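3.2 Color words and the problem of "yellow"

The most exciting result of the naming task came from a part of the color range we had almost left out. Our first plan was to sample evenly across all hues, and yellow is a narrow slice of that space. Yichen Fang argued for sampling it more finely, and we are very glad she did. People who agree quickly on blue and green slow down and start to hesitate once a sample drifts from lemon toward gold, and the words they reach for are wonderfully varied: mustard, egg yolk, school bus, marigold, cheddar, "the inside of a mango."

We collected names from 363 speakers in two towns, Harb and Jultau. Each person saw 100 samples in random order and typed the first name that came to mind, with no list to choose from and no time limit. The samples were dyed cloth, shown under the same lamp in both towns. We prefer cloth to painted chips for this kind of work. Most everyday talk about color is talk about things people wear, wash, and buy, and a swatch of cloth seems to invite that talk in a way that a glossy chip does not.
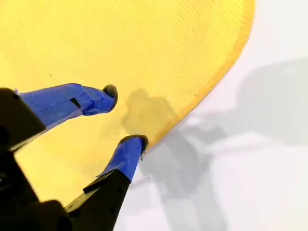 Figure 3. Bright yellow fabric with a deeper golden-orange band along its curved edge.

Agreement was measured in the usual way, as the chance that two speakers picked at random would give the same name to the same sample. We scored each answer twice, once as typed and once with modifiers removed, so that "pale yellow" and "yellow" counted as a match in the second scoring but not in the first. The gap between the two scores is interesting in its own right. For reds it is small. For yellows it is large, and it grows as the samples move toward orange, which tells us that speakers keep hold of the basic word for as long as they can and let the modifiers do the heavy lifting.

The two towns part ways at exactly this point. Speakers in Jultau switch to "orange" early and rather suddenly. Speakers in Harb hold on to "yellow" well past that, and many of them fill the gap with "gold," a word that hardly appears in the Jultau answers at all. Chenxi Liang first noticed the pattern while cleaning up spelling variants, before we had run a single test, and it survived every check we could think of – dropping the youngest speakers, dropping those who had studied art or design, and scoring only the first half of each session.

We do not yet know where the Harb "gold" comes from. One idea is that it spread from local shop talk, as older residents use it freely for curtains, butter, and autumn leaves. Another is that it is a leftover from a time when the word covered more ground everywhere, and Jultau simply gave it up. The age data lean slightly toward the second view, but the oldest group is small and we would not want to rest much on it.

A short follow-up in September brought back speakers from both towns and asked them to sort the yellow samples into piles, without naming anything. Here the town difference shrank a great deal, although it did not vanish. We find this very encouraging for the account laid out in Section 2: the samples look much alike to both groups, and the difference lies mostly in where each community has chosen to place its words. The pile data are taken up again in Section 4, together with the response times.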